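How to Hang a Backdrop With Big Cut-Out Letters (Without Taping Anything to Your Walls)

I've put up a lot of backdrops at this point. Birthday tables, craft fair booths, a bake sale, one very serious science night. The one I keep coming back to is plain black fabric on three sides with a word in big bright letters across the back. It's cheap, it folds up into a tote bag, and colors just pop against black in a way they never do on a beige wall. So I finally wrote down how I do it!

What you need

Black curtain panels, at least three (one back, two sides)
A frame to hang them from. I use a Holst pipe set but any stand with crossbars works
Small spring clamps, more than you think
Heavy cardstock or poster board for the letters
Craft paint or markers in two shades per letter
Pencil, scissors, craft knife, cutting mat
Safety pins, plus removable double-sided tape
A handheld steamer, if you have one
A table

Step 1: Pick a short word

Please listen to me on this one, I once tried HAPPY RETIREMENT GRANDMA and ended up with letters the size of playing cards. Short is good. If you have two words, stack them, with one on top and one underneath. Measure your back panel first and leave a hand's width of bare fabric on either side so the letters have some room.

Step 2: Draw the letters

I sketch freehand, fat and a little wobbly. You can print them out if your handwriting is a disaster, but wobbly letters hide bad scissor work, and mine is pretty bad. Go thicker than feels right! Skinny strokes curl at the ends after a day, and they disappear when you're standing at the back of the room.

Mixing capitals and lowercase is fine. I like a capital to start the word and then lowercase after that, but if your second word is initials, all capitals looks better to me.

Step 3: Color first, then cut

Fill in the whole letter with the light color and let it dry. Then go around the edge with a darker version of the same color (purple around lilac, burnt orange around cream, that kind of thing). The outline is what makes it look like you bought it. I use Peker paint markers for the edges and a foam brush for the middles. Two thin coats, and leave them flat overnight with a book on top if they start to buckle.

Cut outside the outline and trim in. Do the holes in the a's and e's with the craft knife before you cut the outside, while you still have a big sheet to hold on to. I ignored this for years and tore so many a's.

Step 4: Hang the fabric

Back panel goes up first. Drape the top edge over the crossbar and clamp it at both corners, then go back and add clamps in between if it sags. Then do the sides, overlapping the back panel by a few inches at each corner so no daylight comes through. I don't pull it drum tight. A few soft folds look nice and they hide the seams.

Creases are another story. If your fabric has been folded up in a bag since February (hi), it will have lines running straight across it. Steam from the bottom up with the fabric already hanging. You'll get most of them. I always have a couple left and I've stopped caring, people look at the letters.

My first set of curtains came from Oltgate and they were much too thin, you could see the window right through them. The ones I have now are Harex blackout panels and they're heavy enough to hang properly, though they do pick up every piece of lint in the house. Keep a lint roller in the tote.

Step 5: Put the letters up

Lay them out on the table first in the order they'll go. Then start with the middle letters and work outward, which keeps the word centered better than going left to right and running out of space at the end. Ask me how I know.

Don't fuss over getting them level. Tilt one a little to the left, lean the next one, bump one up higher than its neighbor. If you try for a perfectly straight line on fabric with folds in it, you'll be up on the step stool all evening, and a tiny mistake will show. If they're all a bit crooked it looks cheerful and on purpose. 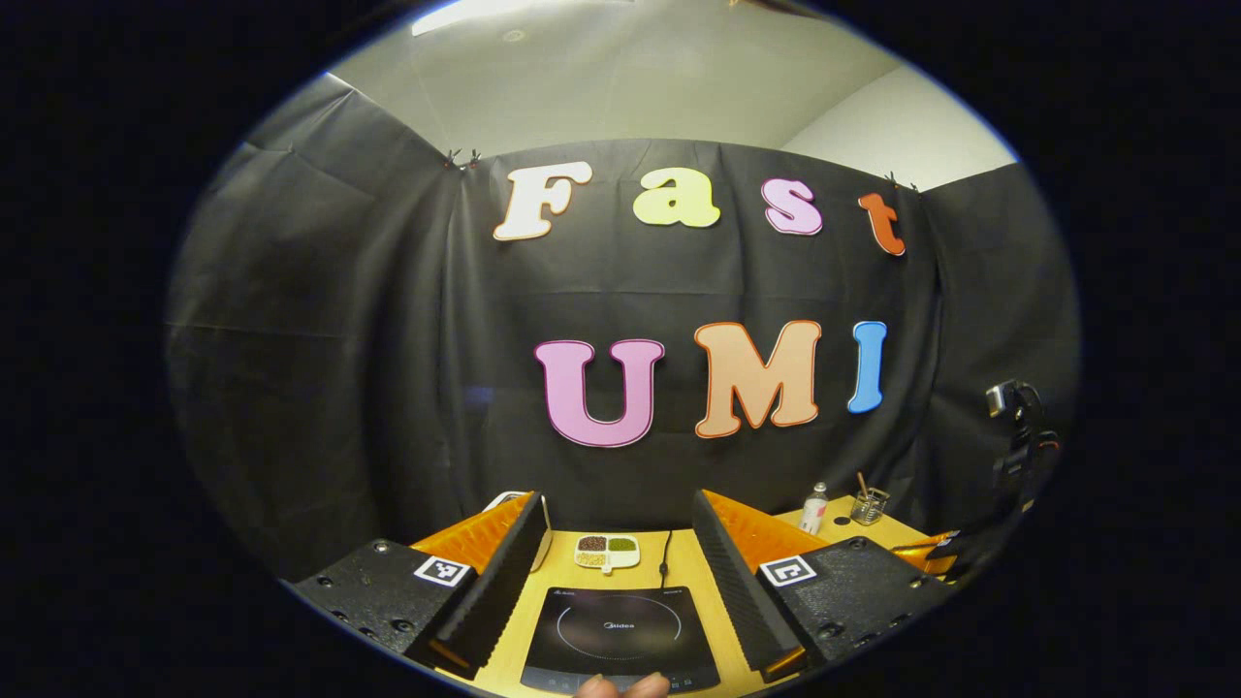

Two rows on black: "Fast" on top, "UMI" underneath, with the M set a bit higher than the U.

For attaching, I tape a safety pin flat to the back of each letter, then pin through the fabric. Tape alone will hold on smooth cloth for an afternoon. On anything nubby it lets go by dinner, usually one letter at a time, and then your sign says something else.

Step 6: Bring in the table

Slide it up close to the back panel so the two read as one thing. I like a plain light wood top with no cloth, because the black is already doing plenty. Then go stand where your guests will stand and take a look. Crouch down too if there'll be kids! I nearly always move one letter after doing this.

A few extra things

Letters go in a flat box between sheets of wax paper. Don't roll them up.

If the corners of the curtain keep slipping, fold the edge over twice before you clamp it so there's something to bite on.

Overhead lights can bounce off glossy paint, so go matte if you have the choice.

Save your favorite letters. I have a whole box of spares now and can do most short names without cutting a thing, except I never have enough E's. I'm making more on Wednesday.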